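Readers of this blog will know that my attention is normally given to the parish archive. I should like to announce, however, that the reading group at Grønli will resume in March, after a break of five months, and that its first subject will be the history of the local repair shop.

The choice was made by Lærke Brynjólfsdóttir, who has spent the winter indexing the ledgers of Grustero, a firm that mended wireless sets, clocks and later office machines. The ledgers record 1,386 jobs. Many entries are brief, and a good number state only that the owner did not come back. Her index runs to 32 pages -- a printed copy will be available at the door.

Oddur Vestergaard will open the first evening with a short paper on guarantees, and on the slow change in what customers expected of them. Those attending are asked to read the opening chapter of the Hivum pamphlet beforehand. Places are limited to 12, and requests should be sent to me in writing through the contact page.

The question of whether an object is made to be opened again will no doubt occupy us for most of the evening. I hold firm views on the matter and shall try to keep them brief.
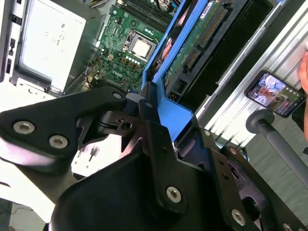
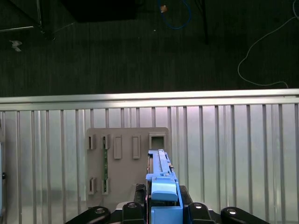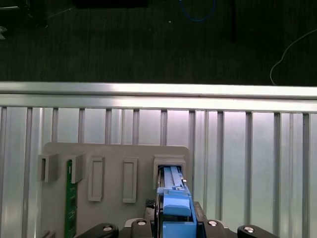
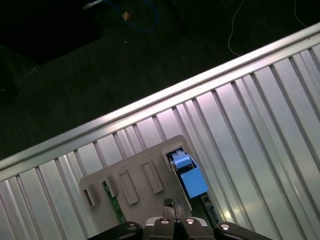
First picture: a Dell board in its open case. Last picture: a grey faceplate on ribbed metal.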